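Brunet Community Kitchen and Pantry
Progress report to the Sorari Fund, January 2021

Dear friends at Sorari,

Thank you for your patience with this report, which has taken me longer to sit down and write than I would like to admit. The months since September have been full ones here in Cokville, and I wanted to get the holiday boxes out the door before I tried to make sense of it all on paper.

When you agreed to support us, we said we would move from a hot lunch served at the tables to meals that people could take home and heat up themselves. That change is now complete. Between September and the end of the year we sent out 1,183 take-home meals, mostly soups, bean stews and a baked pasta that has become far and away the favorite. Our plan had called for a slower start, but the need on the Stultik side of town was bigger than we had guessed, and once word got around there was really no holding it back (nor did we want to!).
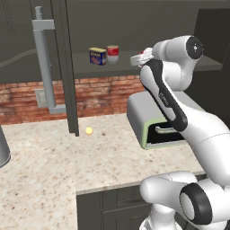

We now cook on two mornings instead of one, and the second morning goes entirely to households that can't get to us. Deliveries reach 65 households, and 30 of those are people living alone. Those doorstep visits have grown into something we hadn't planned for. They run long, even with everyone standing well back on the walk, and our drivers have asked for shorter routes so that they don't have to hurry anyone along. We have split the Stultik route in half and will see how that goes over the winter.

Spending is close to what we proposed. Food came in a little under, thanks to a very generous fall from the growers out along the Brunet road, and containers came in over. We began with a thin foil tray that leaked at the corners, and we had several unhappy phone calls over gravy on car seats before we switched to a sturdier kind with a lid that snaps. The sturdier ones cost more, and with your permission we would like to move $300 from the printing line to cover the difference through spring.

The part of the work that has lagged is the recipe cards. We promised one with every meal, in large type, with plain directions for reheating. They went out with the soups but only now and then with the baked dishes, and we have heard about it.
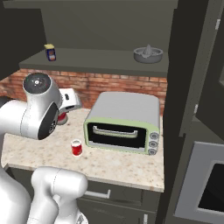
One household on the Stultik route wrote back that the pasta was lovely but the card said only "warm until hot," and could we please put down a temperature and a time, and say whether the lid stays on. Another asked for smaller portions, or at least a line on how long the leftovers keep. Both are fair requests, and new cards are being drafted with all of that included.

For the coming months we hope to keep both cooking mornings, finish the cards, and add a low-salt soup. I will send the receipts separately, along with the signed form for the container money.

With warm thanks from all of us at Brunet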